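The arm is the line everyone argues over. At Brarkum, a contract assembly shop pricing its first two-arm cell, it came to less than half of the final request. The rest went to hands, cables, spare pads, mounting hardware and the hours needed to set it all up.

Morven Laing, who wrote the request, started with the end of the arm. A hand with several fingers can hold more shapes, but it has more joints to service. A gripper does less and is quicker to swap. She asked two suppliers, Rorkora and Gashi, to quote both types with the same 20 months of support.
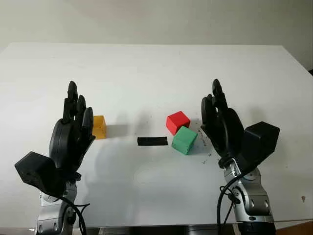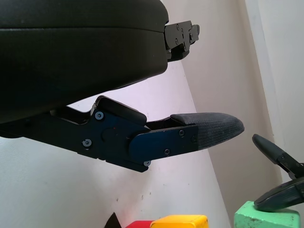 Colored blocks on the work surface, with multi-fingered hands (first photo) and with grippers (second photo).

The quotes differed most on wear parts. One listed fingertip pads singly; the other sold them in packs of five. Laing budgeted 33 pads for the first year and put cables on a separate line, with a full spare set for each arm.

Setup time was the weakest number. Edin Ionescu, who plans floor work at Brarkum, allowed 127 hours for mounting, calibration and block trials, and expects to use nearly all of them. Neither supplier would fix a price for that work.

The request goes to finance in November. Delivery dates will be settled after that, starting with the mounts.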